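首页 日志 归档 留言 关于

双臂台保养日记

12/6/24

早上到Ellwood的时候机房里冷得很，暖气是通的，就是风口对着走廊那一面。先把Climness那台的控制柜开了，让它自己热着，我去倒水。控制柜面板上累计循环显示997，从上次清零算起的。我们定的是每400次检查一遍夹爪，也就是说中间该做两遍，记录本上只有一遍。另一遍我翻了前后几页都没找到，十月那一页有一行字，只写了“夹爪，可”，没有签名，笔迹像我的，可我没印象。就当没做过吧，今天从头做。

昨晚Denise Ackroyd留了条子压在键盘下面，说左臂夹爪闭合的时候有一下“咯”，不是每次都有，张开时没有。她还写了右臂末端回零以后偏一点点，肉眼看得出，问我是不是该重新标定。我看完的想法是先不要标定。夹爪那边要是有间隙，标定等于把间隙也标进去，回头拧紧了又得再来一遍。去年就干过这种事，费了一整个下午。

先断气，再断伺服，挂牌。左臂推到中间位置用支架托着，线缆那一圈先摸一遍。外皮没有裂，靠腕部拐弯的地方有点发亮，是磨的，用缠绕带包了两层，拍了个记号。腕部外壳的几颗螺丝都过了一遍扭力，都在。接着把左夹爪的两根手指拆下来，滑轨上全是黑的细粉，手指根部那一段尤其多。用无纺布蘸酒精擦，擦到布上没颜色为止，用掉好几块。滑块推起来比刚才顺，但推到闭合端还是有一下顿。拿手电照，齿条末端的齿面有一处压痕，不深。这个我处理不了，得换，备件柜里没有，给Welemeo发了邮件问交期，附了照片和序列号。

右夹爪没有拆到底，只拆了手指。手指垫片磨得不均匀，外侧那根比内侧那根薄。翻了面装回去，这批垫片两面都能用。装的时候照例先不拧死，夹一个标准块让两根手指自己贴平，再对角拧。

中午前恢复供气，先慢速走了几遍开合，再上试件。腕上的小相机也顺便重新对了焦，镜头上有一个指印，是谁的就不追究了，多半是我擦手指的时候碰的。

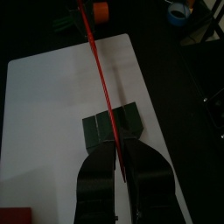
细长件一直是我拿来试夹爪对中的办法，比标准块灵敏。标准块面积大，手指歪一点它也贴得住，数据上看不出来；细长件夹在指尖上，哪边先接触，它就往哪边倒。这次用的还是那根红色细杆，夹在两指中间，下端从指尖之间穿过去，斜着挡在绿块前面一截。我在腕部相机的画面里盯的是杆和两根手指之间的位置，杆的斜度本身没关系，取件姿态就是斜的。另外要看右边那根手指靠下的小螺丝，那颗以前退过，退的时候手指会往外张一点，不细看以为是垫片的问题。今天上了点螺纹胶，低强度的那种，下次拆还得拆得动。胶瓶快见底了，采购单上加一瓶。

对中结果：张开到闭合来回走，慢速没有“咯”，提到常用速度以后又听见一次，隔了好多次再没有。我把耳朵凑到外罩边上听，还是觉得声音从左边来，跟齿条压痕的位置对得上。先把左夹爪的闭合行程改短了一点，避开有压痕的那几个齿。这是临时的，改在参数表的备注栏里写了，控制柜门内侧也贴了纸条，免得别人以为是原厂值。改短以后最薄的几种件夹不了，今天的单子里没有那几种，下周排产的时候要记得跟Denise说。

中午在Ellwood对面吃的面，汤咸。回来时Enville那边打电话问能不能把他们的那套手指也一起带过来清一下，我说先寄，不要自己拆，上次他们自己拆，少了一个垫圈，找了很久。他们问“不拆怎么寄”，我说整个末端带法兰一起拆下来，四颗螺丝，螺丝装袋子里贴在上面。讲了两遍。

下午接着做双臂同步。这一项最花时间，两只手共同拿一个件的时候，任何一边差一点，件就会别着劲。力传感器上看得到，曲线会慢慢往上爬，爬到阈值就报警停机。阈值我不愿意放宽。有人放宽过，报警是没了，后来换了一个腕部轴承。

试件按老规矩换着来：先轻的后重的，先直的后不规则的。每换一种，先在程序里把速度压到三成，跑通了再往上加。第一种顺利，第二种顺利，到锅的时候报了一次警，右边的。查下来是右手抓柄的点位写得太靠里，柄上有几道凸起的棱，手指骑在棱上，夹不实，左边一动它就滑一丝。把点位往柄的末端挪，挪到靠近圆孔的地方，那一段是平的。左边不夹，只用指尖抵在锅口内侧。这样左边给支撑，右边给方向，谁也不跟谁较劲。改完以后力的曲线平了，连着走了好几遍都没有报警。

灰色带花纹的那个方块放得离锅太近，回程的时候我看着有点悬，往前拉了一点。摆件的位置以后应该在台面上画线，说了很久，一直没画。胶带贴过，擦台面的时候又给撕了。

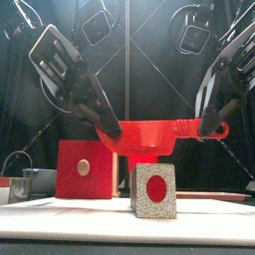

回零和标定

到这一步才轮到Denise说的那个偏差。先不标，先量。把右臂回零，量末端到基准销的距离，断电，手动推开，再上电回零，再量。这样重复几遍，看它是每次偏得一样，还是每次偏得不一样。一样就是零点丢了，标一下就行；不一样就是机械上有松动，标了也白标。

量下来每次几乎一样，方向也一样，放心了。基座的地脚螺栓还是过了一遍，右边靠后那颗能再吃进去小半圈。机架本身没有动过的迹象。顶上那两根斜拉的细钢索也拨了拨，张力听着差不多，左边的音稍微低，没去动它。钢索是后来加的，机架上部在快速换向的时候会晃，加上去以后好多了。调它要两个人，一个人拧一个人看，今天只有我。

标定程序本身不复杂，每个点停稳了再采，每停一次90秒。手册里写的没有这么久，是我自己加的，早年吃过亏，臂停下来以后末端还会很慢地沉一点，采早了数就不准。等的时候没事干，把工具车上的内六角按大小排回去，少一把最小的，后来在自己口袋里找到了。

机柜温度中途看了一眼，31度，正常。风扇滤网抽出来拍了拍，灰不少，水洗了晾着，换上备用的那片。滤网背面写了日期，上一片居然没写，又是一个没记录的。我得想个办法让记录这件事不靠记性，比如把表格直接夹在滤网盖上，抽的时候手一定会碰到。

标定完，残差比上次小。写进去之前把旧的参数导出来存了一份，文件名里写清楚“标前”，放在共享盘里。上次没存，想回退都没得退。

收尾之前再跑一遍双手传递，用的还是那根红杆，横着，两边夹爪各拿一头。横着拿细杆对同步的要求很高，两边高低不齐、前后不齐，杆马上就歪，站在台子前面看得清清楚楚，不用看曲线。后面那一排试件没收，水壶、木盒、粉色杯子、托盘都留在原处，正好看看杆横过去的时候跟它们之间的余量够不够。木盒挨着左夹爪最近，程序里给左边多抬了一点，抬得不多，怕影响右边的姿态。橙色瓶子在右夹爪底下，这个位置我不喜欢，明天让它往外挪。黑布围帘拉上以后台面很暗，只有白色那一块是亮的，相机曝光按白的来，黑的部分就什么都看不见，按黑的来白的又全糊了。试了几档，最后取了个中间的，腕部相机和顶上的相机各存一套，不要混用。

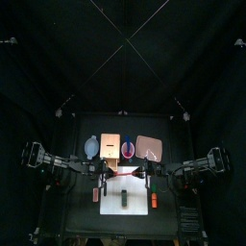 双臂横持红杆，标定后复查。

左臂根部那个绿灯旁边还有个红灯，第一次见的人都会问是不是坏了。红的是抱闸供电的指示，右臂也有。打算在灯边上贴个小标签，免得每来一个人解释一遍。标签机的带子也没有了，又是采购单上的一项。

傍晚Denise过来看了一眼，站在围帘外面听了一会儿，问声音还有没有。我说常用速度下听见过一次，改了行程以后没再听见，但齿条得换，别当它好了。她问要不要停机等件。我的意思是可以先跑，薄件不排，每班开头让人听十来个循环，有声音就停，写下来。她同意，说排产她去改。她顺便问起那遍没记录的检查，我照实说找不到，十月那行字可能是我写的，也可能不是。她在本子上画了个圈，没说什么。

清零之前把997抄到本子上，签了名。这次签了全名。

没做完的：
左夹爪齿条，等Welemeo回信，到货以后行程参数要改回去，纸条要撕掉。
台面画线。
左侧钢索张力，找个人一起。
Enville的手指寄到以后先点数再清，点数时拍照。
右边橙色瓶子挪位，挪完重跑一遍传递。
螺纹胶、标签带、无纺布，三样一起买。
垫片也该补了，右边翻面以后只能再撑一轮，左边这次没换。

走的时候把两条臂停到收放位，断气，关柜，围帘拉到底。走到停车场想起来滤网还晾在水池边上，又回去一趟，把它挪到架子上，怕早上保洁当垃圾收走。回家洗手洗了两遍，指甲缝里的黑粉还是洗不掉，晚饭吃得晚，明天早上先去看邮件。

评论 31　分享 90

上一篇 下一篇 返回顶部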